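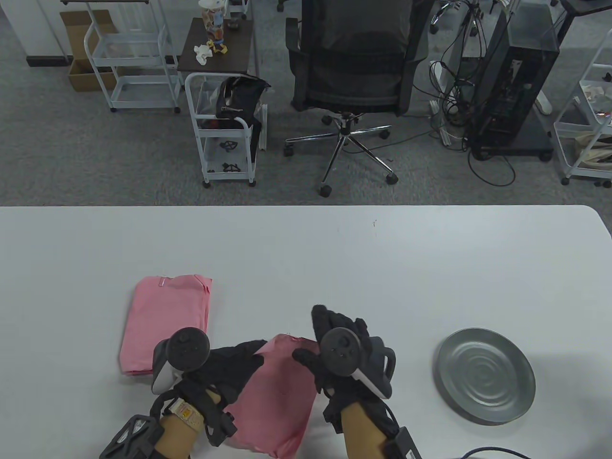 Folding station, operator's view: one pink shirt folded at left, the next garment in hand, a controller in each glove.

From: Emlyn Griffiths
To: chores-bench list
Subject: Re: [chores-bench] Is folding done yet?

Akosua Frimpong wrote:
> I have been asked to write two pages on whether a machine can take over
> the folding table at the Talpur laundry. The vendor talks (Brudix,
> mainly) make it sound finished. Our own October numbers do not. Before I
> quote anything, can someone tell me which figure is the real one? I have
> 100 out of 100 in one slide deck and something much lower in Senyo's log.
> Also, do we have anything on cycle time that includes the pickup?
>
> Akosua

Akosua,

Both figures are real. They measure different tasks.

The 100 out of 100 run started with the shirt already flat, front down, collar away from the robot. From there the job is three folds along known lines. Any two-arm setup with decent calibration will do it, and ours did. Please do not quote it without the start condition.

Senyo's log starts with the garment crumpled. Of 100 attempts, 60 ended in a fold that Oľga would put on the shelf. She graded all of them against the laundry's own rule: rectangular, collar centered, no sleeve showing. Most of the other 40 were lost before the first fold. The usual failure is that the policy takes hold of a hem, treats it as a shoulder seam, and lays the shirt out rotated. It does not notice, and it folds what it has. The result is often quite compact, which is why I would not use footprint on the table as a score.

The picture at the top has the part I mean. The right hand is pinching the upper edge of a crumpled garment that is partly off the table. A person finds the next grasp point by feel and by letting the cloth hang. Our policy gets camera images and joint positions, no touch. I think that accounts for a good share of the gap, but we have not run the comparison and I would not put it in your two pages as a finding.

On data: the current model was trained on 470 demonstrations, all shirts, all short-sleeved. Kwadwo wants to add towels and pants before we touch the model again. I agree about the towels. Pants are a separate problem because the legs twist, and I would like them logged under their own task name so they do not pull the shirt numbers around.

On cycle time: no, we have nothing I would stand behind. The Clisto timer starts when the gripper closes, so pickup is left out of every row. Senyo has a patch that starts the clock at the go signal. Until that is merged, please leave time out or say it was not measured.

Two further points for the laundry people, who will ask.

First, their table is fed from a bin. None of our trials include pulling one item out of a pile, and two shirts tangled together is a case we have never scored. I would expect it to be worse than anything in the log.

Second, a bad fold has to be caught by someone. Cliven, the checker script, compares the outline with a template and passes rotated shirts if they are rotated far enough to look square again. Oľga found this while grading. So a person is still standing at the table – at which point the laundry may reasonably ask what has been saved.

My short answer for your report would be: flat shirts, yes, under fixed conditions; crumpled shirts, sometimes; a mixed bin, not tested. I can send the grading sheet if you want it as an appendix. The file notes are Oľga's, so check with her before it goes outside the list.

Emlyn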